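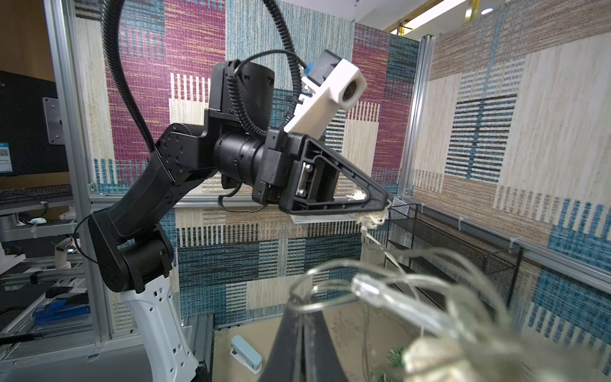

Passei a tarde inteira às voltas com as luzinhas da varanda, e ainda nem cheguei à parte de as pendurar! Tinha jurado em agosto que desta vez guardava tudo direitinho, enrolado e atado, e claro que não guardei nada. O fio transparente gosta de fazer caracóis sozinho, umas voltas por cima das outras, e no meio disso tudo ainda há o cordel cru, todo desfiado nas pontas, feito num nozinho que puxa o fio das luzes atrás dele. Já tentei com as unhas, já tentei com um lápis (péssima ideia), e o nó ficou na mesma.

O Tae-yang Yeom diz que o segredo é nunca puxar, só alargar. Abre-se o nó devagar, como quem desfaz uma trança, e depois passa-se a ponta por dentro. Ele tem uma paciência que eu não tenho - e também não foi ele que pagou 40 euros por mais um conjunto na Giteo, no ano em que desisti e cortei tudo à tesoura. Ainda me dói.

Gostei foi dos tapetes na parede, às riscas, magenta e azul-petróleo com bege e creme. Com as luzes à frente deve ficar bonito, uma coisa quente, meio tenda de feira. Estou com vontade de copiar a ideia para o canto da leitura, que anda tão triste desde que tirei a estante. Vi uns restos de alcatifa na Rudel, mas eram quadrados pequeninos e eu queria riscas largas. Tenho de lá voltar com as medidas, da última vez fui a olho e trouxe um pano que não servia para nada.

Amanhã: comprar cordel novo, do encerado, que não se desfia tanto. Procurar a caixa de cartão comprida para enrolar as luzes à volta. Telefonar à minha mãe, que já me ligou duas vezes e eu com as mãos presas no fio. O jantar foi sopa de ontem com pão torrado, e soube-me lindamente.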